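Noso handling cell, progress report for January
Prepared by Lenuța Bratu for Silviu Neagu, Hartley

Work package 2 is behind plan. The cell ran 595 pick attempts on irregular white pieces before we suspended unattended operation. In 64 of them the gripper closed short of the piece and the controller still logged a successful grasp. Five of those came in a single morning, which is when Cosmin Jitaru stopped the run.

Wrist and side views, green cloth setup:

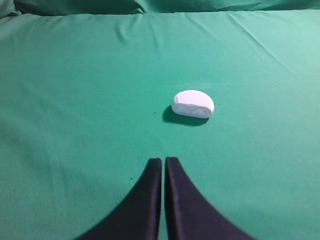
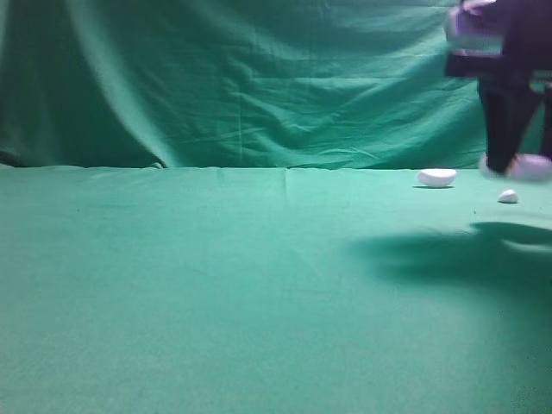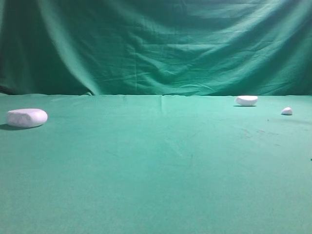
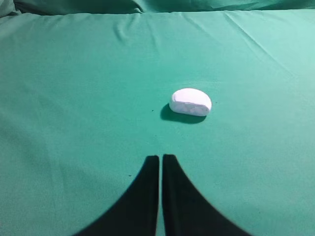

The fault is in the grasp check. It reads finger current only, and the current at full closure overlaps with the current on a small piece. Lai-ching Wei has added a finger-width test — anything below the set minimum is now logged as a miss and the arm returns to its start pose.

The safety review found no risk to staff. The arm kept to its speed limit throughout.

Still open: a repeat run of 200 attempts with the new check, attended. Unattended operation stays off until Gheorghița Preda signs the result.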